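协作机器人拆解台式机主机:工位布置与操作规范

本文整理的是用协作机器人拆解旧台式机主机时的工位布置、程序编写和现场操作要求,适用于单臂、带手部相机、以人工上料为主的拆解工位。内容以 Skenwood 拆解线上执行的作业规程为底稿,删去了与厂内管理有关的部分。规程里没有写到的情况,按所在工厂的风险评估结果处理。

一、适用范围和依据

规程参照的标准主要有三类:工业机器人本体和系统集成的安全要求(ISO 10218 系列)、协作运行的补充要求(ISO/TS 15066)、机械安全中关于急停功能的要求(ISO 13850)。国内项目同时查对应的国家标准,版本以合同或验收文件写明的为准。

协作机器人本身带有力和功率限制功能,并不等于整个工位可以不设防护。末端工具、被抓的零件、机箱的钣金毛边都要算进风险评估。一台手臂空载时满足接触力限值,夹着一块带尖角的铁皮时可能就不满足。评估要按最不利的工况做,换一种夹具或换一类工件,就重新做一次。

二、工件准备

1. 断电。拔下电源线后,长按机箱开机键,再静置。静置时间写进作业卡,不允许操作员自行缩短。

2. 电源模块一律不拆壳。机器人程序里不得出现任何针对电源外壳螺钉的动作,电源作为整件取下,送专门工位。

3. 侧盖由人工打开。旧机箱的卡扣变形很常见,机器人开盖的成功率低,还容易把机箱带离定位位置。

4. 主板上的纽扣电池由人工取出,放进绝缘容器,按班次清点。

5. 拔掉所有妨碍取件的数据线和供电线。拔不下来的线剪断后,线头压到机箱底部,不要竖在取件路径上。

6. 机箱平放,开口朝上,靠紧两侧定位块。上料后用手推一下,有晃动就重新放。

三、工位布置

工作台面距地高度按当班操作员中身高较低的一位调整。机械臂底座和工作台分开固定,避免撬动零件时底座跟着振动。

以机箱中心为圆心,半径 1649 mm 以内为受控区域,地面贴黄色标线。受控区域内不放工具车,不放待拆机箱。已拆零件的料箱放在操作员一侧,不要让人越过机械臂取料。

示教器要放在操作员不用绕过机械臂就能拿到的位置,急停按钮朝外,周围不堆东西。示教器电缆留足余量,走线不得横跨机箱上方。除示教器上的急停以外,工位入口再设一个固定急停按钮,两处都要能单独切断动作。

夹具、转接板和定位件可以用3D打印件,但打印件只做定位和挂放,不做承力件。每周六停机时检查一次,发现裂纹、翘边就更换,不用胶水修补。

照明方面,金属背板和机箱内壁反光较强,手部相机容易出现局部过曝。光源从斜上方打,加漫射板。调好以后锁死灯架,曝光值写进配方文件,不要开自动曝光。

四、程序编写要求

1. 每种机型单独建配方,不得在原有配方上临时改点位。配方名包含机型、机箱尺寸和版本号。

2. 取件路径分为接近、抓取、脱离、撤出四段。接近段和撤出段可以走得快一些,抓取段和脱离段限速 100 mm/s。

3. 脱离段使用力控。硬盘托架、光驱托架这类塑料件,先沿导轨方向施力,达到设定值仍未松动就停下报警,不允许程序自动加力重试。强行加力的后果通常是卡扣崩断,碎片落进主板和电源之间的缝隙,后面的工序很难清理。

4. 手指进入机箱前必须有一次相机确认,识别目标件和周围净空。多指夹具展开后的宽度比闭合时大得多,净空要按展开状态计算,同时留意两侧的内存插槽和处理器插座。主板如果走再利用渠道,碰弯一排触点就只能降级处理。

5. 撤出段先垂直提升,确认末端工具和零件都高过机箱边框后再平移。很多碰撞都发生在这里:程序里只算了夹具的高度,没有算夹着的零件还有一截垂在下面。

6. 所有报警停机后,恢复动作必须由人在示教器上确认,禁止设置超时自动继续。

五、单台作业步骤

第一步,扫码调出配方,核对屏幕上的机型和实物。对不上就停,不要凭经验选相近的配方。

第二步,操作员退到黄线以外,按启动。首台以低速模式运行一遍,手放在急停旁边。

第三步,机器人移到机箱上方拍照定位。定位偏差超过配方允许值时,重新放置机箱,不要去改坐标系。

第四步,取托架。手指下探到位后,程序会停顿一次,等待手部相机的画面上传。操作员在这时看一眼画面,确认手指夹住的是托架本体,没有夹到线束或钣金边。

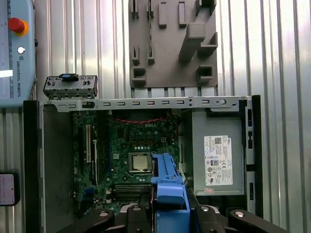

图1 手部相机视角:夹爪抓住处理器右侧的蓝色驱动器托架,左上方为示教器及红色急停按钮。

第五步,确认后放行,机器人执行脱离和撤出,把托架放入料箱。托架中如有硬盘,硬盘按存储介质单独登记,未登记的不得离开工位。

第六步,依次取其余零件。顺序以配方为准,一般先取遮挡别的零件的上层件,再取主板和电源。

第七步,机器人回到等待位,状态灯转绿后,操作员才可以进入黄线内取走空机箱。

六、点检和记录

每班开工前按一遍两处急停,确认动作有效并签字。只按其中一处不算完成点检。

夹具手指上的固定螺栓每 507 次循环检查一次力矩,每 3000 次循环更换指尖垫片。计数由控制器自动累计,更换后由维护人员清零,操作员账号没有清零权限。

Grarkis 的配方管理软件会自动保存每次报警前后的关节位置和力值曲线,保存期限在系统设置里改,默认值偏短,建议改成和批次记录一致。用 Sarkon 控制柜的工位没有这个功能,需要手工导出,每班导一次。

报警记录至少写明四项内容:机型、发生在哪一段路径、当时夹着什么零件、怎样恢复的。只写“碰撞,已复位”的记录退回重填。

七、常见问题

托架识别不到。多数是曝光问题,先看灯架有没有被碰动,再看相机镜头上有没有灰。两项都正常,再检查配方里的颜色阈值。不同批次的托架颜色有差别,阈值不要收得太窄。

力控频繁报警。先检查托架锁扣是否已经解开。有些机型的锁扣需要先侧向拨动,这个动作漏掉以后,力再大也拔不出来。

机箱被带起。定位块磨损或者机箱没有靠紧。不得用手按住机箱让机器人继续运行,停机后加装压紧件。

多指夹具单侧手指不到位。检查手指根部有没有卡入螺钉或碎塑料,清理前先把机器人切到停止状态并断开工具供电。Zeleke 的四指型号清理后要重新做一次零位校准,步骤见夹具说明书的维护章节。

配方修改后,旧版本保留到该机型的批次全部拆完,再转入归档目录。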